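黄色い棚の運用について（年始の覚え書き）

2021年1月2日

旧年中は当ブログをご覧いただき、ありがとうございました。本年最初の記事では、昨年7月から担当しております作業室の黄色い棚について、置き方の決めごとと、その後の見直しの内容を記録いたします。個人のブログではありますが、同じような棚をお使いの方から以前にご照会をいただいたことがあり、回答を兼ねて少し詳しく書くことにいたしました。

作業室はプラルカウ（Plarkau）の建物の一階にあり、室内では便宜上「ミヴビー（Mivby）」と呼ばれております。部屋の名前なのか、もとは棚の列の名前だったのか、着任時に前任のアポストロス・クツクコス氏に伺いましたが、氏もご存じないとのことでした。以下、本記事では「作業室」で統一いたします。

一　棚を使い始めるまで

着任した時点では、黒い部材はすべて奥の保管庫に箱のまま積まれておりました。台帳上は1,000点を超える品目が登録されており、部材はそのうちのごく一部にすぎません。しかし出し入れの頻度では常に上位にあり、必要になるたびに箱を開け、使用後にまた箱へ戻すという手順が続いておりました。箱のふたは開閉を重ねるうちに角が裂け、テープで補修した跡の上にさらにテープを貼るという状態で、棚卸しのたびに気にかかっていたところです。

そこで、日中に使うものだけを黄色い棚の上に出しておき、終業時に保管庫へ戻す方式に改めることを提案いたしました。提案書は用紙一枚です。承認には二週間を要しましたが、差し戻しはありませんでした。提案書の欄外に、スティリアニ・アタナシアディス氏の字で「色がよい」とだけ書き添えてありました。

黄色という色については、私が選んだものではありません。着任前から室内にあったもので、当初は書類の仮置き場になっておりました。書類を移し、天面を拭き、あらためて見てみますと、黒いものを置くにはたいへん都合のよい色でした。白い机の上では影と部材の境目がわかりにくく、灰色の机では部材そのものが沈んで見えます。黄色の上では輪郭がはっきりいたします。離れた席からでも、出ているのか戻っているのかが一目でわかります。

二　間隔を先に決める

最初に定めたのは、何をどこに置くかではなく、置くもの同士の間隔でした。基準は300ミリといたしました。これは手を入れて部材を持ち上げる際に、隣のものに触れずに済む距離として、実際に置いては取り、取っては置くという動作を繰り返して決めた数字です。当初の案は200ミリで、棚を有効に使うという観点ではこちらのほうが優れております。しかし、200ミリでは、急いでいるときに袖口が隣に当たることがありました。
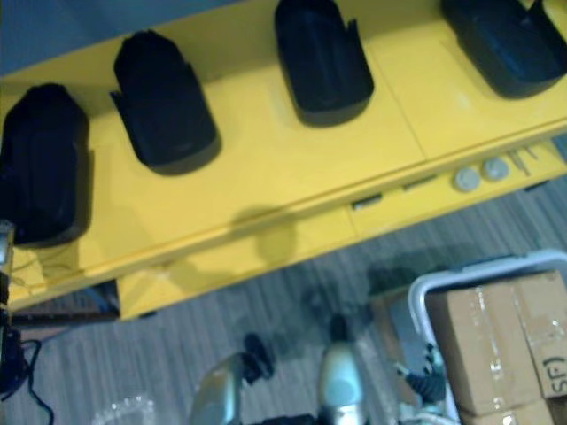
間隔を広く取りますと、当然ながら一度に出せる数は減ります。この点については室内でも意見が分かれました。ムワンギ・ムシ氏は、数を減らすくらいなら棚をもう一台入れるべきであるという立場で、見積書まで取り寄せておられました。見積先はイストロウ（Istlow）という什器の取扱店です。価格は穏当なものでしたが、床面積の都合で見送りとなりました。通路を削ってまで棚を増やすことは、私としても賛成いたしかねました。

結果として、出す数を絞ることになりましたが、運用してみますと大きな支障はありませんでした。これまで箱の中にあった分のうち、かなりの割合は日中に一度も手に取られていなかったということになります。使っていないものを毎日運んでいた計算で、着任以前の台車の傷み方にも合点がいきました。

なお、天面には板の継ぎ目が通っております。間隔の目印としてこの継ぎ目を利用できないかと考えた時期がありましたが、継ぎ目の位置と基準の間隔とが一致せず、断念いたしました。目印のテープを貼る案もありましたが、剥がしたときの糊の跡を懸念する声があり、これも採用しておりません。現在は、厚紙を切った定規を一枚用意し、朝の配置の際に当てて使っております。この定規はすでに二代目です。初代は湿気で反ってしまいました。

三　向きをそろえること

間隔の次に定めたのが向きです。部材は細長く、端が丸みを帯びた形をしており、短く張り出した部分があります。向きがそろっていないと、取る側はその都度持ち替えなければなりません。一回ごとの手間はわずかなものですが、一日のうちに何度も繰り返される動作ですので、積み重なると無視できない差になります。

原則として、朝の配置では、長手方向を棚の奥へ向けることといたしました。この「奥へ向ける」という表現は当初の手順書では「縦に」となっておりましたが、「縦」がどちらを指すのかが人によって異なり、初日から二通りの置き方が並ぶことになりました。書いた本人には一通りにしか読めない文章というものがあり、手順書の作成では繰り返しこの問題に行き当たります。翌日に文言を差し替え、簡単な図を添えました。

もっとも、作業の途中で向きが変わることまでは規制しておりません。使っている最中のものが斜めになる、横に倒れるといったことは当然に起こりますし、その都度直していては本来の作業が進みません。向きをそろえるのは朝の配置と終業時の確認のときで足りるというのが現在の扱いです。昨秋の打ち合わせで、作業中も常に整列させるべきではないかという意見が出ましたが、アスセナ・フィゲロア氏から「整列のための作業になる」とのご指摘があり、私も同感でしたので、手順書への追加は見送りました。

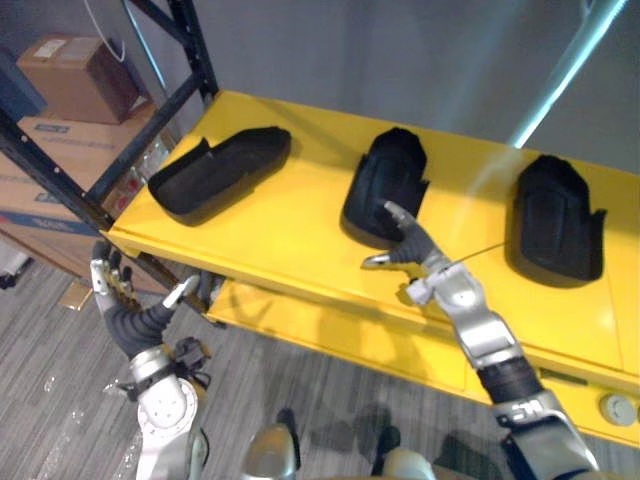
作業室の黄色い棚。上段に黒い部材を間隔をあけて置いた様子。

四　上段と下段の使い分け

棚は上下に分かれておりますが、日中の部材の置き場として正式に使用しているのは上段です。下段にも置けば収容できる数は増えます。実際、8日間だけ試行いたしました。試行の結果は芳しいものではありませんでした。下段は上段の陰になるため、黒いものを置くと輪郭が読み取りにくく、黄色の上に置くという利点が半分以上失われます。加えて、かがんで取る姿勢が増え、腰の不調を訴える者が出ました。

このため、下段は部材の置き場としては使わないことを手順書に明記いたしました。では下段に何を置くのかという点については、いまだに結論が出ておりません。何でも置いてよいことにすると、かつての書類の仮置き場に逆戻りすることは明らかです。一方で、何も置かないと定めても、物は必ず置かれます。私の経験では、「置かないこと」と書いた紙そのものが最初に置かれます。

現時点では、一時的に置く場合は札を付けること、札には日付と氏名を書くこと、翌営業日までに引き取ること、という暫定の取り決めで運用しております。札は200枚を印刷いたしましたが、年末の時点でまだ相当数が残っておりました。取り決めが守られて下段に物が置かれていないのか、札を付けずに置かれているのか、その内訳については、あえて追跡しておりません。

五　天面の手入れ

天面はつやのある仕上げで、指の跡がよく目立ちます。黒い部材との相性はよいのですが、手入れという点ではやや手のかかる表面です。

清掃は、終業時に部材をすべて下ろしたあとに行います。乾いた布で全体を拭き、跡が残る場合に限り、固く絞った布を用います。洗剤は使用いたしません。昨夏に一度、中性の洗剤を薄めて使用したところ、乾いたあとに筋が残り、光の当たる時間帯に非常に目立つ結果となりました。筋を消すために翌日もう一度全体を水拭きし、さらに乾拭きをいたしましたので、かえって手間が増えたことになります。

継ぎ目には細かなほこりがたまります。布では取りきれませんので、毛先の柔らかい刷毛を使用しております。この刷毛は私物で、もとは机まわりの掃除に使っていたものです。備品として申請することも検討いたしましたが、申請書の「用途」の欄に何と書けば通るのか見当がつかず、そのままになっております。本年中には解決したいと考えております。

部材のほうの手入れについては、担当が異なりますので、本記事では立ち入りません。ウラニア・バラスカス氏が別に手順を定めておられます。棚の担当と部材の担当とを分けるという整理は氏のご提案によるもので、当初は煩雑に感じましたが、責任の所在がはっきりしたことで、かえって相談がしやすくなりました。

六　光と影の問題

これは着任時には想定していなかった論点です。朝の配置を終えた時点では問題なく見えていた棚が、時間帯によっては一部だけ明るくなり、別の部分が暗くなることがあります。黄色は明るい場所では白に近く、陰では褐色に近く見えますので、同じ天面でも場所によって部材の見え方が変わります。

対策として、ブラインドの角度を時刻ごとに定めるという案が出されました。案そのものは理にかなっておりますが、時刻ごとに誰かが窓際まで行くことになり、現実的ではないと判断いたしました。棚の位置を少しずらす案についても検討し、実際に一度動かしてみました。しかし、動かした先では通路がわずかに狭くなり、台車を通す際に角に当たります。当たった跡が角の塗装に小さく残りましたので、元の位置に戻しました。
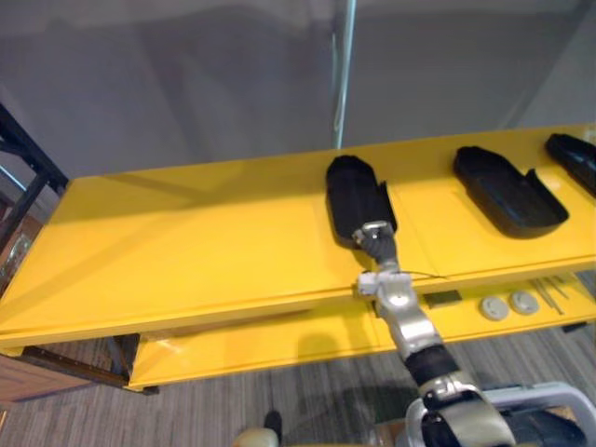

結局のところ、光については現状のまま受け入れることとし、見えにくい時間帯には数の確認を行わないという運用上の配慮で対応しております。確認の時刻は、朝の配置の直後と終業の直前に固定いたしました。以前は昼食後にも確認を行っておりましたが、この時間帯の記録だけ誤りが多く、よく調べますと、誤りの大半は同じ端の位置に集中しておりました。見えにくいものは数え間違えるという、言われてみればごく当たり前の話です。

七　床と足もとについて

床はカーペット敷きです。部材を落としても大きな音がしないという利点がありますが、音がしないために、落としたことに気づきにくいという面もあります。昨年は、終業時の確認で一点足りず、全員で保管庫の箱を開けて探したことがありました。見つかったのは棚のすぐ手前の足もとでした。

この件以降、数が合わない場合にはまず床を見るという項目を、手順書の最初に加えました。手順書の改訂のうち、もっとも効果の高かったものではないかと思います。箱を開けるのは床を見たあとです。順序を入れ替えただけで、確認にかかる時間は目に見えて短くなりました。

配線についても一点記しておきます。棚の近くを通るコードは、掛ける位置を変えるたびに記録を取ることといたしました。天面にコードが渡っていると、部材を置く位置が左右されるためです。通路側へは垂らさないこと、部材の下をくぐらせないこと、という二点を守っていただければ、それ以上の細かい指定はいたしません。

八　台帳と記録

台帳にはラリス（Rallis）という名称の管理表を使っております。前任のクツクコス氏が表計算ソフトで作成されたもので、名称の由来は引き継ぎ書に記載がありません。列の数が多く、初めて開いたときには正直なところ途方に暮れましたが、使っていない列を隠し、色分けをやめ、棚に関する欄を一枚の表に切り出したところ、日々の記入は短時間で済むようになりました。

記録しているのは、出した時刻、戻した時刻、出した者の氏名、それに備考です。備考欄は当初は不要と考えておりましたが、残しておいて正解でした。「定規が反っている」「布が湿っている」「下段に知らない封筒」など、改善につながった記述の多くは備考欄から見つかっております。封筒の持ち主は今もわかっておりません。

紙の控えについては、保存期間を3か月といたしました。これより長く残しても参照されることがなく、短いと棚卸しの照合に支障が出ます。綴じたものは保管庫の手前の引き出しに入れております。閲覧をご希望の方は一声おかけください。

九　本年の課題

本年取り組む予定の事項を、備忘を兼ねて挙げておきます。

まず、厚紙の定規に代わるものを用意すること。反らない素材であれば何でもよいのですが、天面に傷をつけないことが条件となります。ムシ氏からは金属製の直定規に布を巻く案をいただいております。試作は今月中に行う予定です。

次に、下段の使い方について正式な取り決めを設けること。暫定の札による運用を続けるか、あるいは用途を一つに限って認めるか、いずれにしても春までには結論を出したいと考えております。フィゲロア氏は布と刷毛の置き場とする案を支持しておられます。私もこの案に傾いておりますが、清掃用具を見える場所に置くことについて、来客の目を気にされる向きもあるようです。

それから、手順書の表記の統一です。「部材」「黒」「型」「あれ」など、同じものを指す言葉が室内で乱立しており、備考欄を読み返す際にたびたび混乱いたします。本記事では「部材」で通しましたが、これも私の習慣にすぎません。統一する語については、バラスカス氏と相談のうえ決定いたします。

最後に、刷毛の申請です。

年始の作業は四日から再開いたします。再開初日は配置の前に天面の乾拭きを行いますので、朝の開始がいつもより少々遅れる見込みです。関係の皆様にはご承知おきくださいますようお願い申し上げます。

棚の寸法や定規の作り方についてのご照会は、コメント欄にて承ります。返信までに数日を頂戴する場合があります。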